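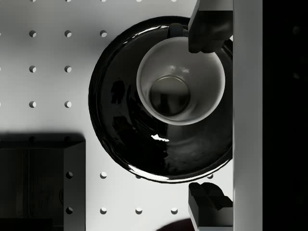
Karari have left it too long between records, reckons one regular at the Ho Street rooms, and if the new stuff sounds anything like Thursday's set then the wait was fair enough. Others at the bar weren't so sure. Too much organ, was one view. Another wanted the old horn charts back.

News > Music > Jazz & Improv

14 comments | 8 shares

Either way the quintet's second album is done. Ferkusmont, recorded over winter in a hall outside town, comes out in September on Rulau, the small label that also did the band's debut. Eight tracks, most of them long. The closer runs past eleven minutes and was kept from the first take, drum count-in and all.

Vinyl first. Rulau is pressing 684 copies, an odd number that the label puts down to what the plant could fit in and nothing more mysterious. The first 100 come with a fold-out of the handwritten charts, coffee rings included. Downloads follow a fortnight later, CDs only at gigs.

The line-up has changed since the debut. Trumpet is gone, replaced by a second tenor, and the piano chair now doubles on Hammond, hence the grumbling. Bass and drums same as ever. The band says the two-tenor sound came out of a run of pub residencies where the piano was so far out of tune they had to write around it, and by the end of the run they had most of an album.

Four of the tunes have been in the live set since last year, including Slow Ferry and the fast one that used to open the second half, now finally with a title (Kerbside). The rest are new. Theres one ballad, and a short solo bass piece that splits the sides.

Launch gig is at the town hall, 930 seats, easily the biggest room the band has played under its own name. Doors 7 pm, support from the conservatorium big band, who'll stay on for the last two numbers. Upstairs is unreserved so get in early if you want to see the drummer's hands. Balcony bar will be open this time, after complaints at the winter series.

Tickets on sale Thursday at 9 am from the box office or the venue's website. Concession prices for students and pensioners, under-12s free with an adult. Anyone who pre-orders the LP gets first crack at the stalls the night before, look for the code in the confirmation email.

A regional run is pencilled in for after the launch, mostly halls and a couple of wineries. Dates not locked in yet, the label says they will be anounced once the van is sorted.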